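Reviews > Floors > Carpet sweepers > Drekonum push sweeper

Quick one as I'm off to Sarkcombe in an hour. Had the Drekonum push sweeper since spring, use it most days at work and now and then on the stairs at home. No cord, no battery, no bag. You push it, brushes go round, crumbs go in the tray. My nan had one.

Bought it on the strength of 1,007 reviews, most of them glowing, which should of been a warning. Arrived in a flat box with the handle in pieces. Four sections, screw together, five minutes. Last section cross-threaded first go so take it slowly. Instructions are one drawing, very small.
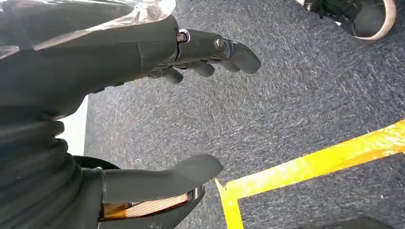 On short office carpet it's very good. Biscuit crumbs, hole punch dots, bits of thread, grit off shoes — all up in a couple of passes. Quiet enough to use while someone's on the phone, Zohreh didn't even look round. Hair is another matter. Long hair winds round the ends of the brush and stays there till you go in with scissors. Fluff is fine if you empty it often. Anything heavier than a paperclip just gets pushed along in front.

Edges are poor. Leaves a strip along the skirting every time, thumb's width, and there's no side brush to help. I do the edges with a dustpan. Under desks is better, the handle drops nearly flat and the head is low.

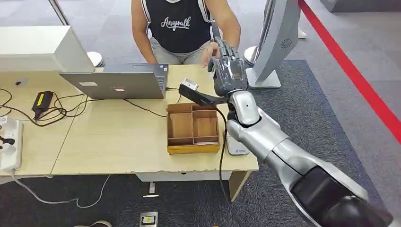

Does it scratch hard floors?

Mine hasn't marked the lino in the kitchen corridor, but the wheels are hard plastic and I wouldn't take it over anything waxed. It also flicks rice about on hard floor, so I'd stick to carpet.

Emptying it. Two flaps underneath, lever on top. Works, but the left flap drops quicker than the right so hold it well down in the bin or you'll be starting agian. Brush comes out for washing. Give it a night to dry. Behrouz put his back damp and it smelt of dog for a week.
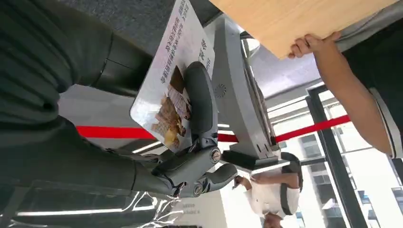
White card in the hand, Chinese text with the heading in red-brown.

Spares are the weak spot. Wanted a second brush, none in stock until August, and postage from Nunport was nearly half the price of the brush. Handle grip has started to twist round a bit too, bit of tape sorted it.

Would I buy again — yes, for short carpet. Deep pile no, got pets no. Four out of five, would be four and a half with a side brush.

Reviewed by Tahmineh Asadi, July 2024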